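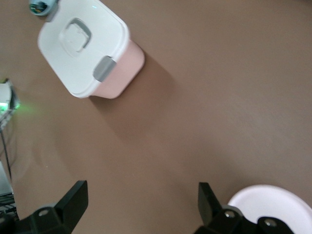
Friday, June 17, 2022

Search the notebook Go

OK, the lid-handle runs. I've been putting off writing these up all week because the numbers annoyed me, and now they annoy me less, so here goes.

Quick recap for Gavin, who missed Tuesday: the policy we call Mowat was trained on 1370 demos, and 691 of those are food containers of one sort or another. In March it would go for the long sides of a box every single time, even with a handle staring it in the face. So I relabeled the container demos with a grasp point on the handle wherever the lid has one, retrained overnight, and ran the pink box with the white lid against the old checkpoint. Wrist camera only, no overhead view.

Old checkpoint: 2 handle grasps out of 65 tries. Yikes. New one: 41 out of 65! Way better than I was hoping for, and most of the misses are near misses (one finger in the recess, the other riding up on the rim).

What still bugs me is the shadow. With the lamp on the left the box throws a long soft shadow toward the middle of the table, right into the gap between the fingers on approach, and I think Mowat reads it as more box. It drifts down and right before it commits. I masked the shadow by hand in a few saved views and the predicted grasp point slid back toward the handle, so I'm fairly sure, but that's a handful of views and me with a paintbrush tool. Needs a proper test with the lamp moved.

The other thing is the clips. They're gray, the border around the handle is gray, and on nine of the misses it went for the lower clip. Kind of fair! The white lid gives it almost nothing else to look at. Gavin Moncrieff's idea was to add clip-only negatives, and I'm coming around to it.

Leaving the plate on the table for the next batch, I want clutter in there. Checkpoint is saved under Skukwood on the shared drive, the old one is still under Hatow, please don't overwrite Hatow.

Monday: lamp on the right, same box, another 65.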